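Program Diary, Ekthorpe Film House
Sat 22 July

The summer season opened this evening with the restored print of Allura, shown in the main hall at 7:30. Attendance was 751, against a capacity of 1,330. The balcony remained closed, as agreed in January. 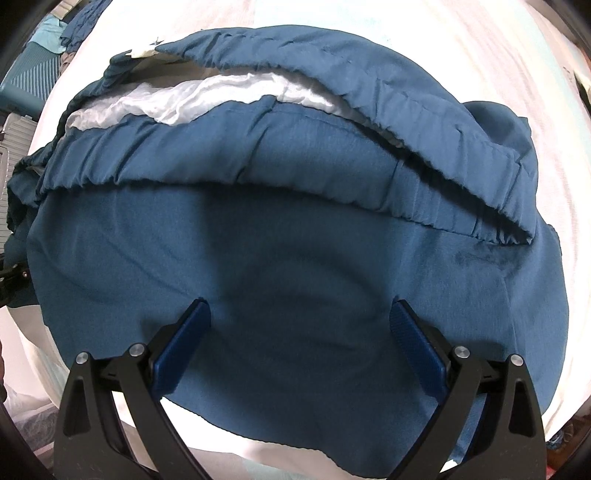 Malcolm is not on duty this weekend; entry made by the
Program Director, Ekthorpe Film House

The print is in good order. Reel changes were clean, and the color in the harbor sequence is far stronger than in the copy screened here before. The sound is less even. Dialogue in the second act was hard to follow from the rear rows, and the projection staff have been asked to check the levels before the next showing.

As a film, Allura holds up better in its quiet passages than in its comic ones. The wedding dinner drew steady laughter. The chase that follows runs too long — several patrons left during it — and the closing speech explains what the audience already understands.

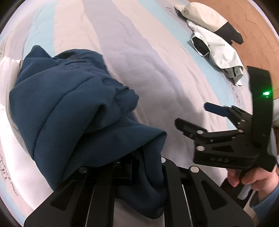
The short film Avetti, which preceded the feature, was received warmly. It runs 32 minutes and might be better placed after the intermission. A decision will be made before the program is reprinted; 700 copies remain at the front desk.

The distributor, Říha, has confirmed the second feature for next month but has not yet sent the subtitle file. A reminder will go out on Monday. The hall was cleared and locked at 10:50.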